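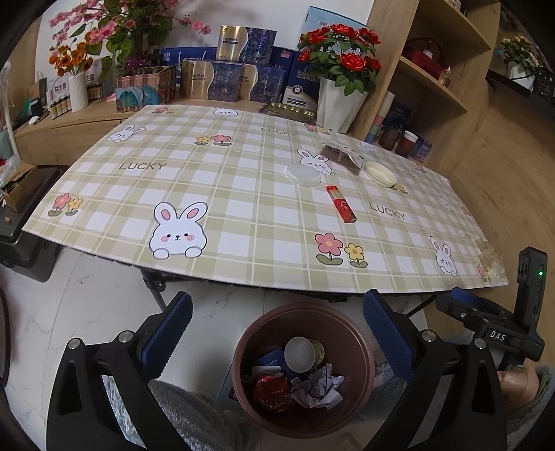

客厅折叠桌，手指朝桶口。Lilasham 手持夹爪，双指版。

18/08/2019，周日，在家做，没去 Skitham。

本次要做的事，按昨晚写在白板上的顺序：

- 转轴间隙重新量，确认张合时两指的指尖能对齐
- 编码器零位改成开机自检，不再手动填
- 相机和编码器的时间差测出来，写进配置
- 桌面收垃圾的动作录一批，看轨迹能不能用
- 线束固定（拖了很久）

前四项做了，第五项只做了一半。

## 一、机械部分

先说转轴。上一版的毛病是合到最后一段时两指会错开，左指比右指先到，夹薄片的时候片子会被推着转。拆开以后看，销子本身没问题，松的是臂上的孔。长孔那一端磨得比另一端厉害，手指晃一下就能感觉到。

处理方法是换了一副新臂，孔先做小，再用铰刀一点点扩，每扩一次插销子试。右边一次做好，左边扩过头，又做了一根。备用的臂已经用完，下次去 Skitham 要补。补的时候左右各做两根，文件用 arm_v4，不要用 arm_v4_old，那个文件里孔距还是错的，我没舍得删，里面有倒角的参数要抄出来。抄完就删。

装回去的顺序记一下，因为我每次都忘：

1. 先装两侧靠近手柄的销子，不要锁死
2. 连杆套上，推扳机看行程，全程不能有卡顿
3. 再装外侧的销子
4. 指垫最后装，先对齐纹路再压紧
5. 两指合拢，从侧面对着窗看缝

第三步和第二步反过来装也能装上，但是连杆会憋着一点劲，扳机回弹变慢。上个版本那批“手感发涩”的抱怨多半就是这么来的。

指垫还是蓝色那一种，带纹路的。纹路方向试过横的和竖的。竖的夹圆柱体稳，横的夹薄片稳。桌上这类小东西两种都有，最后选了横的，圆柱体靠多夹深一点来补。夹深了指尖会碰桌布，把布推出褶子，所以手腕要抬一点角度。这个角度现在全凭操作的人，没有机械限位，也不打算做限位。

指尖错位重新量了三次，都在能接受的范围里，数值写在塞尺盒盖上，没有抄过来。下次量的时候两个值一起抄。

扳机弹簧换成了 Jansen 那边买的软一号的。原来那根握久了虎口疼，录到后半段动作会变形，夹得越来越急。软的这根回程慢一些，张开到底要多等一会儿。等的时间在数据里看得很清楚，每次松开之后曲线有一个拖尾。先不管，拖尾对后面的用处影响不大，手疼的影响更大。

## 二、编码器与零位

编码器是 Hultico 的小板，采样设在 100 Hz，和之前一样。

之前的零位靠手填：合拢手指，读一个数，填进配置文件，重启。问题是每次换指垫之后这个数都会变，而我总是忘了重填。上周有一整批数据的开口宽度全部偏大，就是这个原因。那批已经标成不可用，放在 old/bad_zero 下面，谁也别拿去训练。

现在改成开机自检。程序启动以后等操作者把扳机捏到底，停住，读数稳定了就当成零位，再等松到底，读数稳定了就当成最大开口。两端都拿到了才允许开始录。稳定的判据是连续一段读数的波动小于门限，门限先给得宽，太窄的话手稍微一抖就过不去。

写的时候碰到两个问题：

第一个，编码器过零点。最大开口那一端刚好跨过零，读数从很大跳到很小，程序以为手指瞬间飞出去了。加了展开处理之后正常。展开要放在滤波前面，我先放在后面，滤波把跳变抹成了一个斜坡，看起来像一个很慢的张开动作，盯着曲线看了半天才明白。

第二个，两只夹爪同时开机时，自检提示分不清是哪一只的。现在提示里带左右。左右由串口的设备号决定，换了插口也不会乱，前提是 udev 规则装上了。新机器上要记得装。规则文件在仓库 tools 目录下。

自检失败的时候，蜂鸣器响两短一长。声音有点大，晚上做的时候可以在配置里关掉，关掉以后只有终端里一行红字，容易漏看。

顺便把日志格式也改了。以前时间戳和读数写在同一列，用空格隔开，脚本读的时候要拆字符串。现在分成单独两列，第一行写字段名。旧脚本读新日志会报错，报错信息很难懂，说找不到某个下标。看到这个错误先去检查脚本版本。

## 三、时间差

相机和编码器各走各的时钟，录的时候都打主机时间，但相机那边有曝光和传输，图像总是晚一点。以前靠猜，填了一个看着顺眼的值。

测法：手指快速开合，从图像里量两个指垫之间的距离，得到一条曲线；编码器也有一条曲线；两条归一化以后做互相关，取峰值的位置。互相关之前要把图像那条插值到编码器的采样时刻，不然分辨率只有一帧。

指垫在图像里很好找。蓝色在这张浅绿格子桌布上很突出，按颜色取一下阈值就出来了，基本没有误检。桌布反光的地方亮度会冲掉一部分颜色，远端有只兔子已经发白，不过指垫一般不会伸到那个位置。垃圾桶口内侧偏暗，指垫伸进桶口时颜色会变深，阈值的下限要放低一点。

结果：29 毫秒，图像晚。左右两只用同一个值，右边那只单独测出来的峰稍微宽一些，位置没有差别，就不分开填了。

换算过来差不多三个编码器采样。对慢动作无所谓，对松手那一下有影响。之前看轨迹时总觉得东西还没到桶口手就松了，补上这个延迟以后，松手的时刻和画面对得上。

需要记住的是，这个值和曝光设置绑在一起。今天曝光锁死了。要是以后改成自动曝光，这个值就不能用了，需要重测。重测一次不费时间，脚本叫 sync_check，带上左右参数就行，开合动作做十来下，不要做得太匀，太匀的话互相关会出好几个峰，分不出哪个是真的。我第一次就是跟着秒表节奏做的，出来一排一样高的峰。

## 四、桌面任务

动作很简单：从桌上夹起小件，移到桶口上方，松开，回来。选这个任务的原因是桌子和桶都在手边，东西的形状差别又够大，有圆柱的、有扁的、有软的、有透明的。桌子靠近身体的一边是弧形，桶放在桌沿下面，人坐着就能做完整套动作，手腕要翻的角度也不大。

夹的手法按形状分：

- 细长的、躺着的东西：两指跨在中段，先碰桌布再合拢。夹在一头会翘。
- 浅的圆盘、圆盖：从边缘夹，一指在外一指在里。整个盖子横着夹的话开口不够。
- 皱的包装：随便哪里都能夹住，麻烦在松手，指垫的纹路有时会挂住，要抖一下。
- 半透明的盖子：夹没有问题，看不清才是问题，放到后面说。

松手的高度也试了。桶口离桌沿近，松得高，轻的东西会飘到外面；伸到桶里再松，指尖容易碰到里面已经有的东西，编码器上会有一个假的开口变化。折中一下，指尖和桶口齐平的时候松。这个规矩写进操作说明里了，录的时候照着做。

录了几段，最长的一段 2,513 帧。单段上限原来没有设，今天加了一个，到 3,000 帧自动切文件，切的时候编码器日志也一起切，两边文件名的序号一致。以前录长了文件太大，中间坏一帧整段都打不开，很心疼。切分点会落在动作中间，读数据的时候按序号拼起来就好，拼接脚本还没有写。

### 视觉定位

夹爪的位姿还是靠相机自己跟踪。原来担心格子布。格子是周期纹理，特征点互相长得太像，匹配的时候容易整格整格地跳。在 Skitham 那张素色台面上没有这个问题，那边的问题是特征太少。

跑下来比预想的好。布上印的兔子和 LUCKY 字样、花，都不在规则的位置上，正好把周期打破了，匹配点大部分落在这些图案的轮廓上。柜子那边的花和盒子也给了不少远处的点，对旋转很有帮助。真正跟丢只有两种情况：一种是手凑得太近，画面里几乎全是格子；另一种是翻腕太快，图像糊掉。

第一种可以在匹配时加一个约束，帧间位移超过格子宽度一半的候选先丢掉，配合 IMU 的预测做判断。试着加了，跳格少了很多，没有完全消失。第二种只能靠人慢一点。

还有布本身会动。手指碰到桌布，附近的图案跟着挪，算法认为那是静止的背景，位姿就被带偏。偏得不大，但是会积累。可以把布的四周用夹子固定在桌沿上，也可以在估计的时候把指尖附近一圈的点去掉。后一种更干净，打算先做后一种，半径给多少要试。

垃圾桶里的点也要去掉。东西落下去以后，里面的一堆会变，特征全是不稳定的。桶口在图像里接近椭圆，拟合出来做个遮罩就可以。现在先手工画一个多边形顶着。 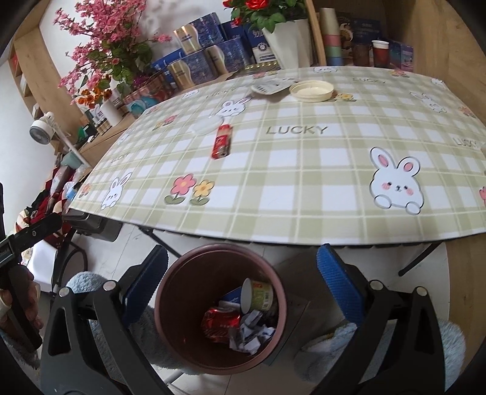
Bram Hoekstra 看过轨迹以后在共享文档里批了一段，我原样抄下来：手工多边形别用太久，手一动它就错位，你录的每一段都得重画。既然相机位姿有了，就把桶口当成空间里的一个圆，量一次位置，投影回图像里，椭圆自然就有了。跟丢的那几帧反正也不能用，遮罩错了不影响。另外弹簧的拖尾不要放着不管，训练的时候模型会把拖尾学成“张开之后要等一等”，到了电机上就真的会等。

投影的做法同意，比拟合椭圆省事。桶如果被脚碰到挪了位置就要重量，可以在地砖缝上贴胶带做记号。今天没有贴。

拖尾的事再想想。可以在后处理里把松手后的那一段曲线替换成阶跃，也可以换回硬弹簧。我倾向前者。替换的话要先能可靠地找到松手时刻，目前用的是开口速度的阈值，手慢的人会漏掉。Roel Declercq 上次录的那几段就漏了一大半，他松手特别慢。可以改成相对阈值，以每段自己的最大速度为准。

### 半透明盖子

单独写，因为这个东西花的时间最多。

盖子平放在格子布上，下面的格子透上来，轮廓几乎和布混在一起。人眼凑近了没有困难，从夹爪相机的角度看就很勉强。分割跑出来，盖子有时只剩一段弧，有时整个不见，有时把旁边的兔子也算进去。旁边那个浅的奶黄色圆件分得就很好，边缘一圈都在，两者放在一起对比，差别非常明显。

试过的：

1. 提高对比度。格子也跟着变强，没有用。
2. 用两帧之间的视差。盖子有一点高度，边缘比布高，理论上能看出来。相机离得远的时候高度差太小，离近了格子又占满画面，位姿不准，视差也跟着不准。
3. 找高光。盖子边缘的高光会随着手移动，印在布上的图案不会。这一条有点希望。把连续若干帧按桌面平面对齐，逐像素看亮度变化，边缘会显出一圈。桌面反光的地方也会变，需要剔除，反光区是大片的，盖子边缘是细的，用形态学开运算可以分开一部分。

第三种今天只在一段数据上离线跑过，效果还行，代码很乱，在 notebooks 目录下，没有提交。跑一遍很慢，对齐那一步占了绝大部分时间，可以先把图缩小再做。

换一张素色桌布当然最省事。暂时不换，换了就回到特征太少的老问题，而且家里的桌子本来就是这样铺的，以后机器要收的也是这种桌子。

## 五、两只一起用

双手各拿一只的时候，两边相机都看得到对方。对方的夹爪在画面里是运动的黑色物体，上面又有很清楚的边和螺丝，特征提取特别喜欢它，结果一部分匹配点跑到对方身上，位姿被拉着走。

和桶口一样，也要做遮罩。因为两只的位姿都在估计，理论上可以互相投影，把对方的外形轮廓挖掉。实际操作时刚开始两边的坐标系没有对齐，投影没有意义。目前的办法是开录前两只都对着桌上同一块标定板停一会儿，把坐标系统一，然后板子拿走再开始。板子要拿走，留在桌上的话后面做分割会把它当成物体。

人的袖子和衣服也会进画面，毛绒的面料，特征点不多，影响可以忽略。手的影响大一点，手和对方的夹爪一起动，遮罩放大一圈就都包住了。

另外两只一起录，USB 带宽偏紧。插在同一个集线器上会丢帧，丢的时候没有任何报错，只有时间戳上能看到缺口。分开插到电脑两侧就正常了。录完之后的检查脚本里加了一项，时间戳间隔超过正常值就报出来，并且写明是左还是右。

## 六、线束

只做了一半。手柄内部的线已经扎好，出口处加了一段热缩管，弯折的地方不再直接受力。从手柄到电脑那一段还是散着，会刮到桌沿，坐着做的时候还会缠到椅子。想过从小臂上走，用魔术贴绑带固定，绑上以后手腕转动受限，拆了。下次试从肩膀后面走，线要加长，加长以后压降要重新量一下。

右边那只的插头有一点松，晃动时偶尔掉线。掉线重连以后编码器计数会保留，相机会重新编号，帧号从零开始，和前面的撞在一起。今天碰到一次，那段直接删了。要么换插头，要么在程序里让帧号接着往下编，两件事都该做。

## 七、没做完的和要带的

- [ ] 臂 v4 左右各做两根，Skitham
- [ ] arm_v4_old 里的倒角参数抄出来，然后删文件
- [ ] 拼接脚本，处理切文件的情况
- [ ] 松手检测改相对阈值，用 Roel 那几段当测试
- [ ] 桶口按空间圆投影，替换掉手画多边形
- [ ] 指尖附近特征点剔除，半径要扫一遍
- [ ] 高光方法整理成脚本，先缩图再对齐
- [x] 自检零位
- [x] 时间差写进配置
- [ ] 右边插头
- [ ] 铰刀还给 Skitham，借了一直没还，登记本上写的还是 January 那次

给 Bram 的问题：Hultico 小板的固件要不要升？新版说支持更高的采样率，我们用不上，但是更新说明里提到修了上电时偶尔读错的毛病，和自检可能有关系。我这边没有复现过，你那块板子如果也没有，就先不动。

数据在移动硬盘的 lilasham/desk 目录下，今天的已经全部拷完，校验过。录制用的配置文件也放在同一个目录里，文件名带了 exp_locked，表示曝光是锁死的。电池两块都在充，充电器放在电脑左边。

補记：晚饭后又把左边那只拆开看了一次，内侧销子的卡簧装反了，平的一面应该朝外。已经改过来，指尖缝隙重新看了，没有变化。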